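Perance Head Rig, wide lens version
Demo capture kit for gripper trials

Price: 233 for the complete kit
In stock at Itesbridge
Page last updated 2023-07-01

I'll say straight off that I sell these and I also use them, so take my enthusiasm with whatever salt you like! I'm Sirkka Saarela, I run the small bench shop at Itesbridge, and most of my week goes on helping people choose between grippers that look much the same in the catalogue. The Perance is the camera I reach for when somebody wants to know which fingers to buy.

What it does

You wear it on your head, do the job with your own hands, and get a recording from more or less where a robot's head camera would sit. Then you put the same lens on the arm stand, run the job again with whichever gripper you're trying, and play the two side by side. I had been doing this with a tripod over my shoulder for ages and it was hopeless, my elbow was in everything.

The lens is wide enough to keep both hands and most of a small table in view. It does bend straight edges a bit towards the corners. If your controller software wants a flat picture, run the calibration card through first (it's in the box, under the foam, and people throw it away with the foam, so please look).

What's in the box

Camera head with wide lens
Padded headband, washable
Clamp for the arm stand
Two cables, one short and one long
Calibration card
Printed set of trial tasks

The arm stand itself is sold separately. I'm sorry about that, I'd bundle it if I could.

How it compares with the Tulaveck

I get asked this constantly. The Tulaveck is lighter and you do notice by the end of a long session. Its picture is sharper in the middle too. But it's narrower, so one hand keeps wandering out of view whenever the job needs two, and I find myself nodding at the table like a pigeon to keep everything in. For one-handed picking I'd happily sell you the Tulaveck. For anything with two hands, get the Perance.

Battery on the Perance lasted me about 4 hours in June with the window open. The Tulaveck was close enough that I wouldn't choose on that.

The trial tasks

There are 24 on the printed set, from dull block stacking up to things I still can't get any gripper of mine to do nicely. I usually start customers on these:

Jar lid, on and off. Good for grip strength and not much else, though it does show up a sloppy wrist joint very quickly.

Folding a tea towel. The Mendoza soft fingers do this better than any hard jaw I stock. They're slow with it, mind you.

Cleaning a pair of glasses. My favourite of the lot. One hand holds the rim from underneath while the other pinches a little folded cloth against the lens, and the thin metal arms stick out across the table waiting to be knocked. Hard parallel jaws want to squash the rim, soft ones tend to let it swivel, and the cloth hides the very bit of lens you'd like the camera to see. Keep the spray bottle and the open case in view as well, they make handy targets for a second go.
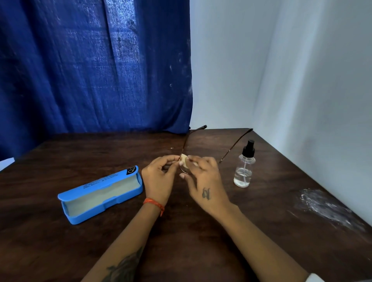 Choosing a gripper afterwards

Watch your own hands first, before you look at any robot footage. I mean it! Note where you hold and where you only steady, then see which of those your gripper can manage with the fingers it has. If the steadying hand is doing most of the work, spend your money on that side and put something plain on the other.

Ordering and returns

Email the shop or ring the bench line, and tell me which controller you're on so I can pack the right plug. You can send the kit back within 2 weeks if it doesn't suit, headband unworn or at least washed. Spare headbands and cables are on the accessories page.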